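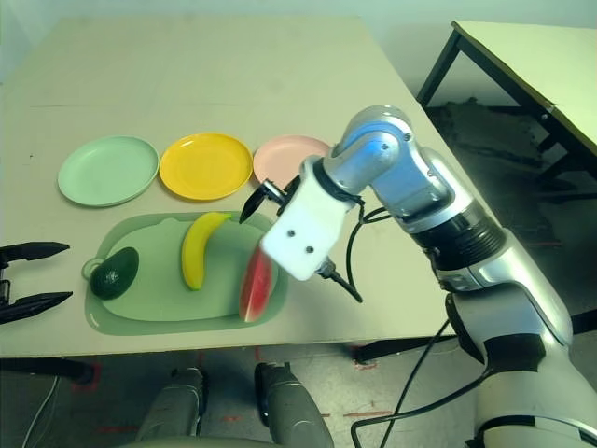
Hi, me again with the Plalunero grant form! I'm trying to apply for the small business equipment money and page 10 keeps wiping my loan amount (I typed 1,042 and it went back to zero, twice).
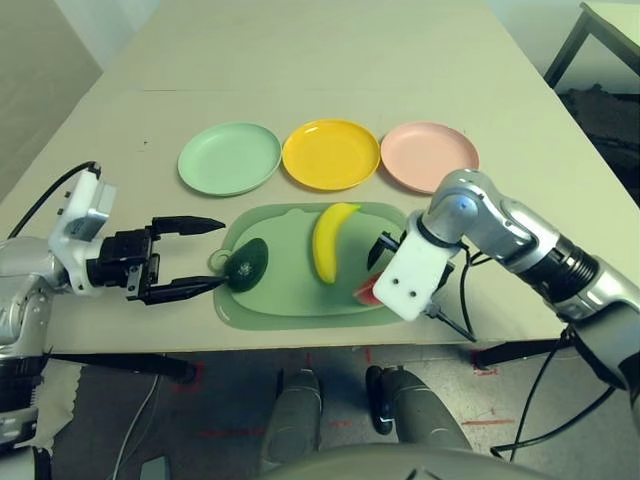
Dorkik support wrote back that the field only takes whole dollars with no comma. So I typed it plain, hit save, and it stuck! The receipt still won't load though, so please leave this open.
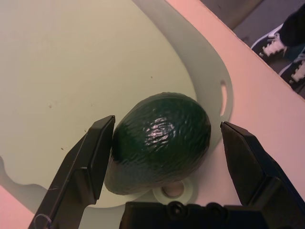

Avocado, dark green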